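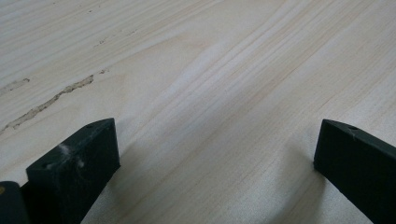 Pakico Publishes Maintenance Procedure for Hand-Held Gripper Tools

Finger wear, fastener checks and camera alignment covered in a single bench routine

ULLOVTHORPE, December — Pakico today released a maintenance procedure for the hand-held gripper tools used at its Ullovthorpe workshop. The procedure sets out how a two-finger tool is inspected, cleaned, realigned and returned to use. It replaces the separate check sheets previously kept for the fingers, the jaw mechanism and the camera mount, and takes effect immediately for all tools maintained at the site.

The document was written by Deolinda Coelho, maintenance lead at Pakico, after a review of 261 service entries. The review found that 123 of them concerned finger alignment or finger wear. Faults in the camera mount made up most of the remainder. Electrical faults were rare and are handled under a separate procedure.

"Most of what came back to the bench was mechanical and small," said Coelho. "A finger had shifted on its mount, or dust had built up in the slide and the jaw no longer closed squarely. The tool would still open and close, so people kept using it, and the recordings had to be thrown out later."

Under the new procedure, each tool is inspected with the jaw fully open and the fingers held just clear of a flat wooden work surface. The technician checks the height of the two fingertips against the surface, then closes the jaw slowly and watches for uneven contact between the inner faces. A difference in tip height of more than 5 tenths of a millimeter requires the finger mounts to be loosened and reset. Differences below that value are entered in the log and checked again at the next service.

Cleaning comes before any adjustment. Dust is removed from the finger sides and the mechanism with a dry brush. Compressed air is not permitted, as it can drive wood dust into the slide. Solvents are not to be used on the fingers. Holes and fastener recesses are cleared by hand and the fasteners are then checked for movement. A fastener that turns under light finger pressure is removed, cleaned and refitted to the torque stated on the service sheet.

Fingers are replaced in pairs. The workshop previously allowed a single worn finger to be exchanged, but the review showed that a new finger set against a used one often brought the tool back for realignment. Replacement pairs are marked with a matching number before fitting — the number is written on the mounting end, where it does not touch the work.

The camera is checked last. With the tool at its working angle, both fingertips must be visible in the lower part of the picture, with clear space between them when the jaw is open. The technician saves one still with the jaw open and one with it closed, and compares both with the reference stills made when the tool was commissioned. If the fingertips have moved, the camera mount is reset before the lens is touched.

A tool is returned to use after five consecutive open and close cycles with no visible change in tip position. If any cycle fails, the count starts again from the beginning.

The log format was prepared with Tănase, which supplies the workshop's service software. Entries can be exported to Zuvska, the site's parts inventory, so that finger pairs are reordered when stock reaches the set minimum. Paper sheets will be accepted until the end of the month.

The procedure is available on request from the Pakico maintenance office in Ullovthorpe. Sites using an older jaw assembly should ask for the supplement, which lists different fastener settings.

About Pakico

Pakico builds and services hand-held gripper tools and small automation cells. The company's workshop and maintenance office are in Ullovthorpe.

Contact: Maintenance Office, Pakico, Ullovthorpe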